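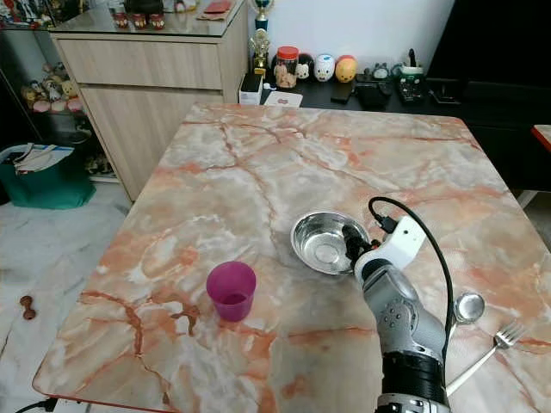
The marble table, the steel bowl, and the gripper closing in on its right rim.

I have been writing house rules for a robot arm, and I would like to report that it is the dullest writing I have ever done and that I can't stop fiddling with it.

The first version was 1263 words. I was proud of it. It had a section on definitions. Onyekachi Balogun, who runs the other arm in our little project and has to live by whatever I come up with, read it on his phone while waiting for a sandwich and sent back one question: "Which part do I do first?" I didn't have an answer. The thing I'd written was a very thorough description of a person being careful, and you could read all of it and still not know where to stand.

So we cut. The current sheet has 17 rules and fits on one side of paper if you're not fussy about margins. I won't paste the lot, but a few have earned their keep.

Rule 1 is that you say "moving" out loud before the arm moves. Even if you're alone. Especially if you're alone, according to Sumeya Woldegiorgis, because that's when the habit goes. I felt like an idiot for the first couple of days and now I say it when I back the car out.

Rule 4 is cables. The cable on the arm needs enough slack to get through its whole reach, and not so much that it can hook a cup on the way past. Walk the arm slowly through its farthest positions before you start and watch the loop the entire time. Don't watch the gripper. Everybody watches the gripper. Cables on the floor go along the table's edge, out of the walking path, and you look at them again after anyone has been in to vacuum.

Rule 7 is the one we fought over. It says the table gets only what the task needs. If the job is a cup, a bowl, a spoon and a fork, then those are what go on it, and your coffee lives somewhere else. Onyekachi wanted it stricter, with marked spots for every item. I wanted it looser, since real kitchens don't have marked spots. We settled on this: items can go anywhere the arm can reach, you move them between runs, and nothing goes so close to the edge that a nudge sends it over. The room past the table can be as full of trophies and cookie jars as it likes. The arm can't reach them. I checked, and I now know more about that arm's reach than I do about my own.

Rule 9, shiny things. Steel bowls and a glossy tabletop are a pain under a bright light, and the temptation is to swap them for something matte and feel clever. The rule says you don't swap. You write down the lighting, do the run, and mark it if the grasp misses. People own steel bowls.

Rule 12 is that flat cutlery gets its own speed limit. A fork lying on hard stone leaves you very little to grab, and coming down fast on it is how you find out what replacement fingers cost. Slow down for the last bit, touch, stop, then close.

Rule 14 is the stop button, and I'm embarrassed it was ever as low as 14. It should be next to your hand, and you press it once at the start of every session to see that it does what it says. Sumeya moved it to number 2 in her copy without telling me. Her copy is now the official copy.

I did look at how other outfits write these. A friend at Cirkanis let me read theirs, and it is longer than mine ever was, with a flowchart. The flowchart has a box that leads to itself. I've decided to find this comforting.

What I haven't solved is how to keep the sheet from growing. Every time something goes wrong, the natural urge is to add a line, and after a few months of that you're back to 1263 words and a man with a sandwich. Our current fix is that a new rule has to push out an old one or be folded into it. The casualty so far is my rule about labeling the rules. We'll go over the whole thing again in October, and Onyekachi has already put in a bid to get his marked spots back.

If you have a sheet of your own, I'd like to read it, particularly the part on cutlery. Ours still says "fork: see spoon," and the spoon entry says "slowly."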